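Marking Off Floor Space for Robots in a Home Workshop

A machine that walks or rolls needs its own patch of floor. Tape it out before you switch anything on.

Use bright yellow floor tape on low-pile carpet or bare concrete. Press it down hard at the corners -- a lifted edge will catch a foot or a wheel. Check it every 5 sessions and replace any strip that has started to peel.

One machine to a box. Anything else stays outside the tape, and so do people, unless the power is off. Keep spare screws and cable ties off the carpet.

Write the rules on a card by the door. Do-yoon Won at the Drallham workshop keeps his to five lines, and visitors do read it.

Look at the tape from low down as well as standing up. Peeling shows better that way.

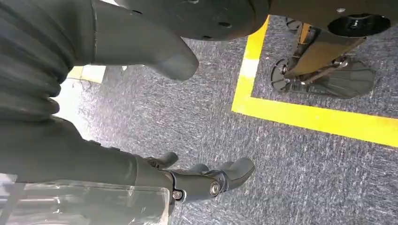
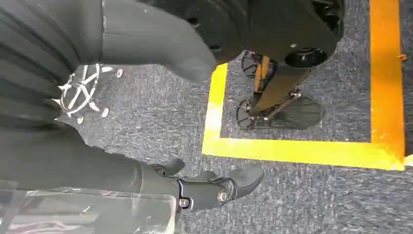 Yellow tape on speckled carpet, with a machine's foot inside the lines.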